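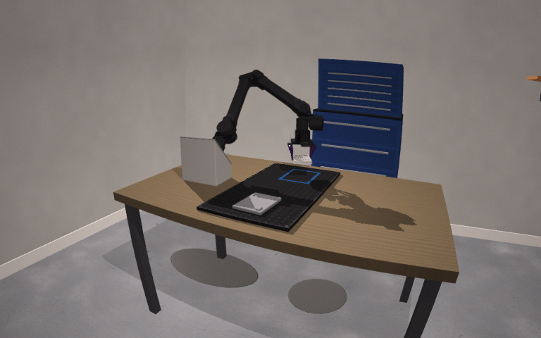 What is hardwax oil, and how is it different from varnish?

Hardwax oil is a blend of drying oils and waxes that soaks into the surface of the wood and cures there. Varnish forms a film on top of the wood. An oiled surface can be repaired in one spot. A varnished surface usually has to be sanded back across the whole panel before it is recoated.

Which Hanus product should I use on a table?

Use Hanus Ekura for tabletops, desks and counters. Use Hanus Kruger for floors and stair treads. Kruger contains a harder wax and dries with more drag, and it is difficult to apply evenly on a vertical surface.

What sheen levels are available?

Ekura is sold in matte and satin. Kruger is sold in matte only. Sheen can't be adjusted by adding coats. Buffing a cured matte surface raises the sheen slightly and unevenly, and is not recommended.

How should the wood be prepared?

Sand with the grain, finishing at 120 grit for floors and 150 grit for furniture. Do not sand finer than 180. A surface that has been polished too smooth will not take up enough oil, and the finish will wear early. Vacuum the surface, then wipe it with a dry lint-free cloth. Do not use a tack cloth. The residue interferes with curing.

How many coats are needed?

Apply 2 coats on new or bare wood. End grain may need a further coat. Apply each coat thinly, wait until the surface starts to look dull, and remove all excess with a clean cloth. Excess oil left on the surface stays sticky.

Can the oil be applied over old varnish or paint?

No. The oil must reach bare wood. Remove all existing film finish first, including in corners and along moldings. To check a doubtful area, put a drop of water on it. If the drop beads and stays beaded, finish or wax is still present.

How long before the surface can be used?

Light use is possible the day after the final coat. Full cure takes longer and depends on temperature and airflow. Do not clean with water, place rubber feet or lay a tablecloth on the surface until 3 weeks have passed.

What temperature is too hot or too cold for application?

Apply between 55 and 78 degrees Fahrenheit. Below this range the oil thickens and is hard to spread. Above it, the oil grabs before the excess can be wiped off, and lap marks are likely. The wood itself should be at room temperature.

Why is my surface still tacky?

The usual cause is too much oil. Rub the area with a white nylon pad and a small amount of fresh oil, then wipe dry right away. Oily tropical woods such as teak also slow the cure. Test these on a scrap piece.

How do I remove a water ring?

Let the area dry overnight. If the mark remains, rub lightly with the grain using a white pad and Ekura maintenance oil, and wipe dry. For a black stain on oak, sanding is normally required. The stain is a reaction between iron and the tannin in the wood.

Are used rags a fire hazard?

Yes. Rags soaked in drying oil can heat up and ignite without a flame or spark. Soak them in water and seal them in a metal container, or lay them flat outdoors in a single layer until stiff. Do not pile them up or put them in an indoor trash can.

What can sizes are there?

Ekura comes in 250 ml and 1000 ml cans. Kruger comes in the 1000 ml can only. Stir well before and during use. An opened can forms a skin over time. Cut the skin out and strain the remainder.

Where do orders ship from?

All orders ship from the Volisholm warehouse. Orders placed on a Saturday are processed on the next working day. Cans are shipped by ground only.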